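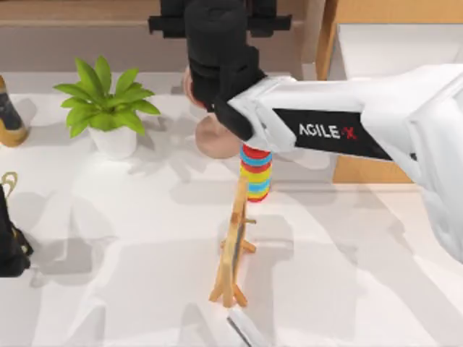 AGILE-X arm over the ring stack, sim render

October, 9:40 pm. Fandon draft notebook, book two.

Okay, so the Falbridge chapter is finally moving! I cut the whole train station opening (2,667 words down to almost 2,000) and the thing breathes now. Kala gets off the ferry already knowing Paredes lied to her about the badge, and I don't have to spend four pages getting her suspicious. Sorry to anybody who liked the ticket clerk. I liked him too.

Still stuck on the timeline. In book one Paredes leaves the bureau before the flood, but in chapter six I have him signing evidence forms after it. Either he's forging them (fun, but then the judge should have noticed) or I just goofed. Leaning toward forging - need to reread the hearing scene first.

Tanvir Haque read the first 200 pages and wants more of the sister. Fair. He also thinks the rooftop chase runs long, and I'm not touching that until I've slept on it.

Blurb, third try: "Kala quit being a cop. Falbridge didn't get the message." Kind of corny? Leaving it in for now.

Tomorrow: 1,000 new words on the boathouse, fix the spelling of the harbor master's name (it's two different ways in chapter nine, ugh), send Tanvir the sister pages.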